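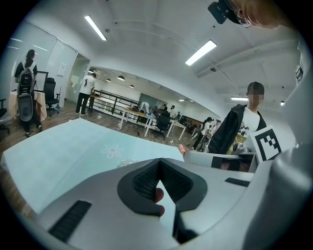

Figure 3. A fingertip pressed against the inner edge of a notch with thick rounded rims.

3.2 What people mean by "a good grip"

I went into the Huranton interviews thinking I'd be asking folks about kitchen drawers, and I came out with 30 pages of notes on the word "grippy" (my coauthor Nattawut Kaewmanee still teases me about it!). We had asked everyone to talk us through the handles they touch on a normal morning, and they just kept going. One woman spent most of her session on a single potato peeler. She loved it, she hated it, she'd had it for years.

What surprised me was how often people talked about edges. A rounded rim got called "kind" or "friendly," and a sharp one was "cheap," even when the two handles cost the same. Texture words were a lot messier, and Liesbeth Wouters and I coded those twice before we agreed on them. The Kultstead group used "rough" as praise, while in Idgate it was nearly always a complaint. I come back to that split in Section 4.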